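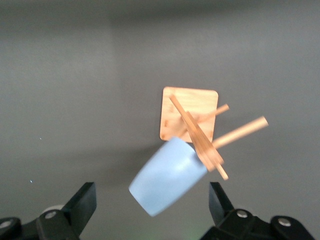 Drinking cup

A drinking cup is a small open vessel made for holding a liquid and bringing it to the mouth. It is one of the oldest household objects we have, and one of the most varied. Cups have been made from clay, horn, wood, metal, glass, paper and plastic, and almost every culture with a settled kitchen has come up with its own favorite shape.

Early forms

The first cups were probably shells, gourds and cupped hands. Fired clay changed everything! Once potters could make a vessel that held water without softening, they began to play with it – feet, rims, handles, painted bands, even faces. Some ancient cups had pointed or rounded bases and could not be set down upright while full, so they were held, passed along or placed in a stand.

Shape and taper

Most cups without handles are wider at the mouth than at the base. The taper looks simple but does a lot of work: it lets cups nest inside one another, gives the fingers a sloping wall to grip, and helps a molded cup slide out of its mold. A stack of 30 tapered cups can take up very little shelf space, while straight-sided tumblers of the same size often have to stand side by side.

The rim matters just as much. A thin rim sends a narrow stream of liquid to the tongue, and a thick rolled one feels softer on the lips. Tea drinkers can argue over this for hours (and happily do).

Plastic cups

Plastic cups became common in homes during the twentieth century. They are light, hard to break and easy to color all the way through, so the shade does not wear off the way a painted surface can. Polypropylene is a popular choice for reusable cups because it stands up well to hot water. Children's cups are often made this way, in sizes that suit small hands.

The Ruvdale collection

The cup museum in Ruvdale holds 900 everyday cups, most of them given by local families. Its founder, Elli Peltonen, began with three chipped mugs from her grandmother's kitchen and kept going. The oldest plastic pieces fill a wonderful room of their own, arranged by color. Visitors in August can join a workshop led by the potter Sang-wook Jang, where they throw and trim a cup on the wheel.

See also

Beaker
Goblet
Mug
Tumbler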